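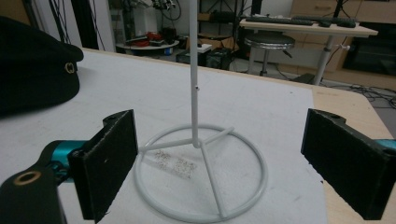 # Flirnisent breathing log

Counts and notes from a pranayama class that meets above the old Howells shop in Clumalov. Last updated March 13, 2019.

## What you get

- `sessions.csv`: 358 rows, one per person per sitting
- `notes.txt`: whatever people wrote on the back of the sheet, spelling left alone
- `poses.csv`: which seat was used (cross-legged, kneeling, chair, "other")

## Columns in sessions.csv

| column | meaning |
|---|---|
| `sitting` | running number, starts again each January |
| `technique` | `ujjayi`, `nadi`, `plain` |
| `rounds` | as reported by the person breathing |
| `mins` | length of the sitting, never more than 60 |
| `calm_before`, `calm_after` | 1 to 5, self-scored |

`rounds` should be treated with kindness. People lose count, then write down a number that looks good. One row claimed 3,000 and has been set to blank.

`calm_after` is lower than `calm_before` in a fair few rows. Most of these fall on evenings when the Wastex lorry came to empty the bins under the window. There is no lorry column. There should be.

## Known problems

1. Left and right nostril were swapped on the paper form for most of January. We fixed the form and left the data.
2. "Other" in `poses.csv` includes lying down, and at least one person who wrote "asleep".
3. Blank `technique` means the sheet was handed in blank. We don't guess.

## Using it

Fine for teaching, practising charts and settling small arguments. Please don't use it to tell anyone with asthma or high blood pressure what to do. Version 3 of the files drops the initials column, so if you have an older copy, delete it.

Corrections go in the issues page. Replies are slow.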